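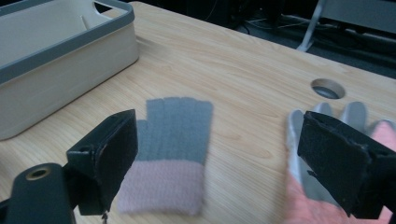
4.2 Does sorting small knitwear by pair save any time?

Keogh and Hennessy claim that matching gloves before they go into a bin pays for itself within one season. We doubt it. Their 64 households were asked to remember how long they spent looking for a missing glove, and people remember a bad search much better than a quick one. A fingerless glove with a gray hand and a pink ribbed cuff, as in Figure 3, is easy to tell from its neighbors whether or not it was paired. Plain dark gloves may be another matter, but the authors did not report them separately.

Figure 3. Knitted glove on the table, with an open storage bin at upper left.

The same problem affects the folding results. Costello gives a mean of 70 seconds per item for soft, padded pieces but never says when a piece counts as folded. Figure 4 shows the difficulty: the pink fabric at the top of the table could be scored as folded or as rolled, and our two raters did not agree.

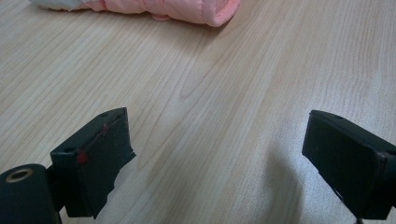
Last changed: Apr 9, 2026

Figure 4. Pink fabric on the tabletop.

Until the scoring rule is published, we would not compare these times with the Mulcahy data, where rolled items were left out.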